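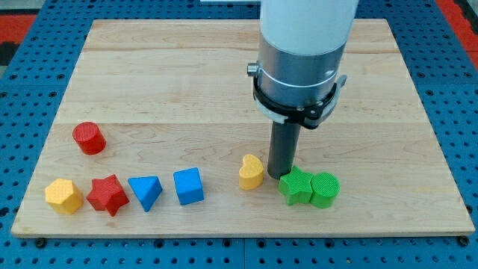
Misaki wants to know, before anything else, whether the show is going to be any good, and I promised her I'd put the answer up top this time instead of burying it on page three. So: yes, I think so! Act one is in great shape. Act two is a bit of a mess, though a mess I like.

We're five weeks into rehearsals for Evdale now, and the grant from the Elwood Fund has been covering the room, the actors and Jailson's music. For anyone joining us with this report, it's a play for two actors about a ferry town in the winter after the ferry stops running. Hannelore Widmer plays the mother and Kiyoshi Nishimura plays everybody else (the son, the priest, the man from the ferry company, and for one very odd minute a dog). It runs 70 minutes with no intermission, or it will once I cut the kitchen speech, which Hannelore is fighting me on. She may win. She did it on Friday with the lights half down and I forgot to take notes.

The script is on its fourth draft. I took out the whole letter-reading sequence you saw in the April pages and gave the news to the priest, and it plays much faster. I also changed the ending. The mother used to leave town and now she stays, and I know Irena Stępień liked the old version, so I'm attaching both and would love to talk it over with her before we lock the text.

Jailson Magalhães has written most of the score, for accordion and one very tired upright piano. We moved his songs around a lot. The funny one now comes before the funeral, and the first time we ran it that way Kiyoshi got the giggles and we had to stop for coffee.

Money: we've spent what we said we'd spend, with one exception. The accordion needed new reeds and that came to $477, out of the contingency line. There's $3,100 left in the production budget, which has to cover costumes, the lighting rental and the programs. Costumes will be cheap (coats, mostly, and Hannelore owns the right one already). Lighting worries me more. The first quote was too high and I'm waiting on a second.

The venue is confirmed. We got the Hosoda, the smaller room, with the audience on two sides, so I'm restaging a good chunk of the opening because Kiyoshi spends it with his back to half the house. We also have an invitation to bring the show to the Esow festival afterward, no fee but they'd pay for travel. I haven't said yes. Would the fund be okay with its name on a second run? Please let me know, they want an answer soon.

Next up is a rough run-through of the whole thing with music, 2 p.m. start, and you're all welcome. Bring a sweater, the rehearsal room is freezing.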